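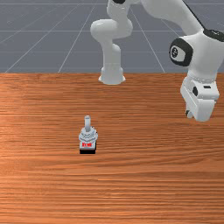

Wooden tabletop, warm orange-brown, with the grain running left to right.

Seltdale Repair and Reuse: progress report to the Sturby Fund
March 12, 2020

Hello all, and thanks again for the second payment, which landed in December and went straight on the rent (and a new lock for the back door).

The big news is that the furniture mornings have properly taken off! We've had 43 pieces through the workshop since the last report, mostly chairs and small tables, and 11 of those went to families moving into the new flats on Evance Road. I'd hoped for a few more, but we lost the van for a fortnight with a dodgy clutch and there's only so much you can carry on a bus.

Money first, as I know you like it. We've spent £414 on sandpaper, glue, wax and screws, a bit over what I'd put down. The wax is the culprit – we switched to a better one after the cheap stuff stayed tacky on two sideboards and we had to strip them both. Fares for learners came to almost £200, and I'd like to keep that line going if you're happy with it. Several people have told me they couldn't come otherwise.

The beginners' course is full until summer. The sanding session is still the favourite, and the one on joints is still too long, so I'm splitting it over two weeks. We also had a lovely visit from the Marín workshop, who showed us how they patch veneer and left us a box of offcuts.

What hasn't gone well: the website. It still says we're open evenings, and we aren't. I'll sort it before the next report.

Could you let me know whether the shelving money can go on a second-hand bench instead? I've seen one in Seltdale that would do nicely, and the seller will hold it until the end of the month.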